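Filed under: Audio, kids and teens. Pair under review: Netora wired over-ear headphones, cat-ear version, in pink and in light blue with pink.

I bought both color versions for 14 weeks of use in a school reading room at Clarnerau. The pink pair cost the same as the blue one, and the box, the insert and the stated weight (224 g) are identical. Sound was checked against an older Narkley set that the room already owned.

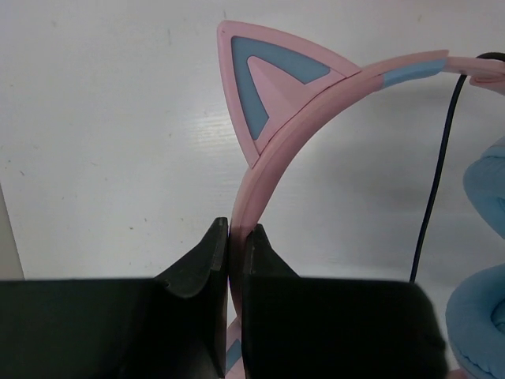
*Reading time: 2 min*

**Ears and band**

The cat ears are nested triangles: pink border, pale blue band, smaller pink triangle inside. The base sits flush on the outer rim of the headband, with a fine seam between the two parts. I pressed on the tip of each ear once a week and found no movement at the joint. The ears do add height, and the headphones no longer fit the shallow drawer we used for the Narkley set.

The outer rim of the band is slightly raised. It gives fingers something to hold when the adjustment slider is stiff, and on my pair it was stiff for all of May. The slider holds its position well once set. Smaller heads will use the shortest setting and still find the band a little loose.

**Cups**

Closed back, round, and deep enough for an adult ear. The pale translucent ring in the outer plate is decorative when the headphones are used by wire. Cushions are soft and warm up after an hour. Isolation is moderate: a door closing is audible, a normal conversation across the room is mostly gone.

The pink cable is thin and tangles easily. Left loose on a table it loops over the band and both cups, and the plug ends up underneath. I recommend a hook-and-loop tie from the first day.

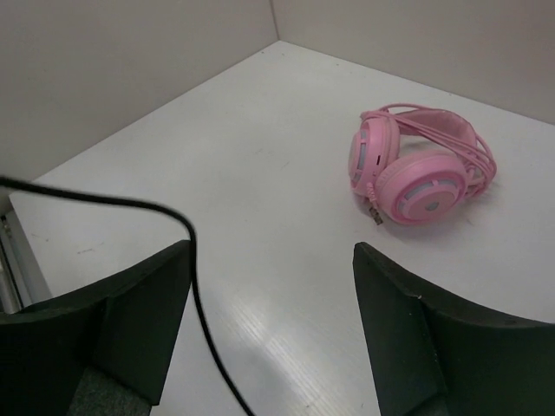

## Storage and cable handling

Two pairs stored side by side will catch on each other, mainly at the ears. Wind the cable first, in wide loops, then put the headphones down. Winding it tightly around the band puts a sharp bend in the cable next to the plug. I did this to the blue pair for a month and the outer jacket developed a permanent kink. Sound was not affected.

Both pairs will lie flat if the cups are turned the same way. A shelf divider helps more than a hook, as a hook narrow enough for the band presses on the padding.
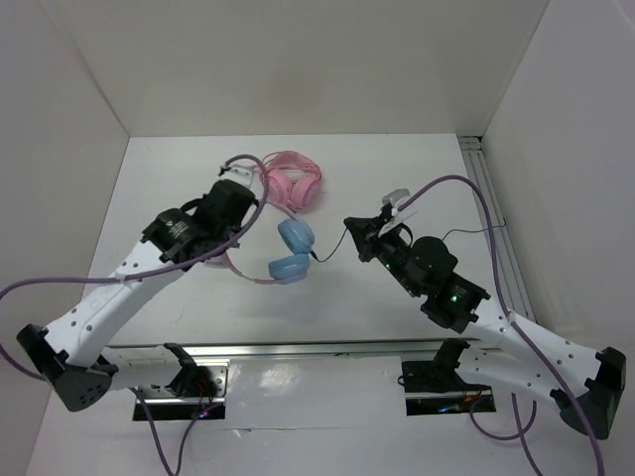

Rizwan Weerakoon: I have the pink one and gave up on winding. I fold the cable in a zigzag and put a tie in the middle. Less neat, but it opens out without knots.

I tried the zigzag afterward. It is quicker, and it takes up more shelf space.

## Sound

Mids are forward and speech is clear, so audiobooks work well. Bass is present but soft. Treble rolls off early, and cymbals lose detail. At three quarters volume the cups leak enough to be heard one seat away. The Narkley is flatter overall and less comfortable.

## Verdict

Score: 83 out of 100. Points lost for cable, slider and treble. Buy for spoken audio and light listening. For music practice, look at Lacroix.

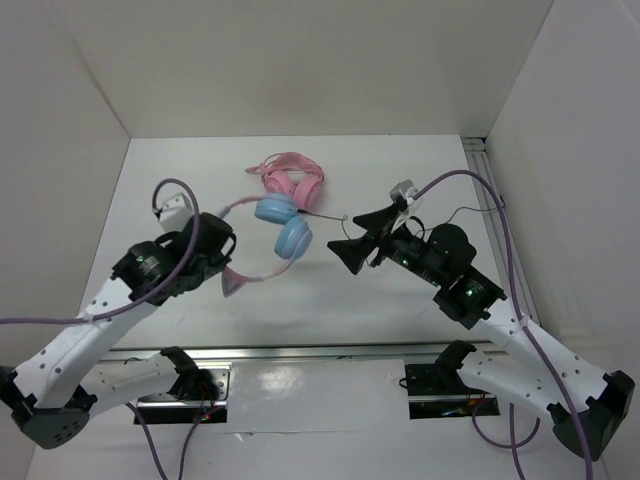

*Pink pair, and the light blue and pink pair.*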